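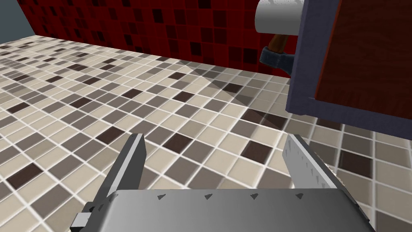 7 min read

The Kistwood Travel Stool

A folding seat for parades, processions, long station platforms and anywhere else you plan to wait

By Meinir Howells, Tollness

I have stood on a great many curbs in my life. I was taken to my first street procession at an age when I could still be lifted onto somebody's shoulders, and I have been trying to get back to that view ever since. If you travel for festivals the way I do, you'll know how the day goes. You arrive early to get a spot by the rope, the brass band is an hour behind, the people on the balcony across the street are having lunch, and by the time the first banner comes around the corner your lower back has stopped speaking to you. That is how the Kistwood came about, and I'm very fond of it, so you'll have to forgive me if this page goes on a bit.

It's a three-legged folding stool with a triangular canvas seat, and it packs down to the length of a rolled umbrella. We designed it for town squares and old streets, where the ground is uneven and space is short. Three legs will settle on cobbles where four will rock, and a small footprint means you can sit down in a crowd without making enemies. It will do very well at the edge of a soccer field too, or by a river, or in a line for ferry tickets. My sister keeps hers in the hall for putting on boots.

What it's made of

The legs are ash, turned a little thicker toward the foot, with a brass pivot where they cross. We tried aluminum first. It was lighter, and it made a noise like a dropped saucepan each time it opened, which is not what you want at the back of a cathedral while the relics are being carried out. Ash is quiet, it's strong along the grain, and it's kind to the hand when you carry the stool folded. The finish is plain oil, so you can touch it up at home with a rag and ten minutes of your time.

The seat is heavy cotton canvas from Declercq, sewn double at the corners with leather pockets that slip over the leg tops. The leather takes a few weeks to soften. At the beginning the last pocket can be a bit of a tug, and a few people have written to ask if they've been sent the wrong size. You haven't! Put two pockets on, open the legs halfway, then hook the third with your thumb and let your weight do the rest. After a season you'll be able to do it with a pastry in the other hand.

The feet are rubber, fairly wide, and screwed on from underneath. They come off when they wear down, and spares are in the shop in packs of three. If you mostly sit on grass or sand, have a look at the Benine feet, which are wider and flatter and stop the legs from sinking. They fit the same screws.

Sizes

We make two heights. The Low is for people who like to be down at the rope with the children, knees up, with the drums going by at eye level. The Tall is closer to a perch, and you half sit and half lean on it, with your feet flat on the ground. I use the Tall nearly all the time these days. It's much easier to get up from, and when the giants come dancing down the street and everybody jumps to their feet you would like to be among them.

If you're buying for somebody with sore knees or a new hip, please choose the Tall, and if you can, let them try one first. Wing-sze Mak in our workshop is happy to talk these things over by email and is much more patient with measurements than I am.

Details

Seat: cotton canvas, leather corner pockets
Legs: oiled ash, brass pivot
Feet: replaceable rubber, Benine feet sold separately
Strap: cotton webbing, adjustable, included
Seat height, Low: 18 inches
Largest load, either height: 200 pounds
Colors: oatmeal, brick, dark green
Made in: our own workshop, in small batches

Please take the load figure seriously. It's a travel stool with slim legs, and we would much sooner lose a sale than have someone land on the cobbles. We have been asked many times for a sturdier one and Iolo Trevor is working on it, with thicker legs and a wider seat. It will weigh more, naturally, and he isn't happy with the pivot yet. When he's happy, we'll list it.

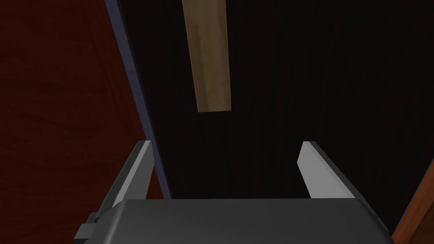 Carrying it around all day is really the other half of the story. The strap goes over one shoulder and across the back, and the stool hangs behind you with the feet downward, so the rubber won't catch on your jacket. In a tight crowd I bring it around to the front and hold it upright against me like a walking stick. On trains it goes on the rack above the seat, or between your knees if the rack is full of other people's hats (a festival train is mostly hats, in my experience, with a tuba or two).

For air travel, it really depends on who you meet. Folded, the Low fits in the main part of a medium suitcase if you lay it corner to corner. The Tall won't go into a cabin bag. Some airlines have let our customers carry it on like an umbrella and others have sent it to the hold, so please check before you leave home, and take the feet off if you need that last bit of length.

Where it's been

The first one we ever made is still in use, and it belongs to Ifor Hughes, who follows lantern parades all over the place and has very firm opinions about where to stand for each of them. He sits on the outside of a bend wherever he can. The procession has to slow down to turn, he says, and you get to see each group coming toward you and then going away again, with the backs of the costumes, where all the careful sewing is. I've taken his advice ever since and passed it on to everybody. He has also worn out three sets of feet and one seat, and sent us each of them in the mail with a note.

Heino Vaher took his along a pilgrimage route in the spring and sat on it at every chapel. He wrote us a lovely long letter about it. The brick canvas had faded on one side from hanging in the sun, he told us, and he had grown to like it that way. So a fair warning on the colors: brick and dark green will both fade if you're outdoors a lot. Oatmeal doesn't fade so much as get dirty.

My own Tall came with me last year to a little hill town where they carry a statue of their saint down to the water and back again. The way down is quick. The way back is steep and takes the whole evening, with stops at every other door for a song and a glass of something. I set up beside a bakery wall with a paper bag of almond cookies and did not move until the candles were out. There was an old man in a kitchen chair next to me who looked the stool over very thoroughly, asked me to stand up, sat on it, nodded, and gave it back. I took that as a good review.

Looking after it

Brush off the mud once it has dried. Wash the seat by hand in cool water with a little plain soap, and let it dry on the legs so it keeps its shape. Please don't put it in a machine, the leather will go hard as a board. Once a year, or when the wood starts to look thirsty, wipe the legs with linseed or any light furniture oil and leave them overnight. A drop of the same oil on the pivot won't hurt.

If you've been rained on (and you will be, it's a parade), open the stool when you get back to your room and stand it somewhere airy. Canvas that's been rolled up damp in a suitcase for a week smells exactly as you'd expect.

Repairs

We repair everything we make for as long as we have the parts, and so far we have all the parts. Send us the stool, or only the piece that's gone wrong, with your name on a slip of paper tucked into one of the pockets. New seats are cut to order. Legs can be replaced one at a time, though a new leg will be paler than its two neighbors for a year or so.

Our workshop is quiet in January and frantic by May, so if you have a summer festival in mind, March is a very good time to send things in.

Ordering

Choose your height, then your color, then add Benine feet if you'd like them. Each stool comes with its strap and a small cotton bag for the seat. We make them in batches of 100 and the dark green tends to go first. If your color is showing as sold out, leave your email address on the waiting list and Wing-sze will write to you when the next batch is sewn.

Returns are fine within a month, used or not. You can't tell much about a stool by sitting on it in the kitchen, so do take it out somewhere, find a good curb and give it an afternoon.

Goes well with: Benine feet, spare canvas seat, spare rubber feet (pack of three), leather balm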